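Meeting rooms > Kerndale building > Questions and answers

Booking and using the rooms at Kerndale

Who can book a room?
Any tenant of the building, and any local group that has registered with the front desk. Registration is free and lasts until the following March.

How do I book?
Ring the desk on extension 211 or fill in the form at reception. Bookings open 79 days ahead. You will get a reference number – please keep it, as we need it for any changes.

Can I book for a whole day?
Yes, in the Drumgate room only. The Hoxha room is let by the half day, with the changeover at 1 pm.

What does it cost?
Tenants pay nothing for the first two hours. After that the charge is £156 for a half day in either room.
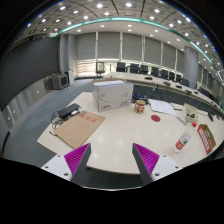 Declan Phelan wrote to ask whether the two free hours can be split over separate mornings. They can, as long as both fall in the same month.

Can we bring our own food and drink?
Cold food and drinks are fine in both rooms. Hot meals have to be ordered through the desk by noon the day before. Please use a coaster on the tables and take your empties with you. 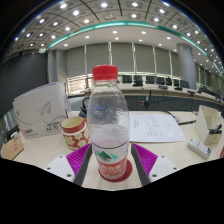
Water bottle on a red coaster.

What if we need to cancel?
Tell us 2 working days before and there is no charge. Later than that, you pay half. If we have to move you to another room, Nermina Yordanov at the desk will ring the person named on the form.

Is there parking?
There are a few bays behind the building, but they can't be reserved. Deliveries should come to the side door.

We left something behind. Where will it be?
Ask at the desk. Papers are kept for a week and everything else for a month.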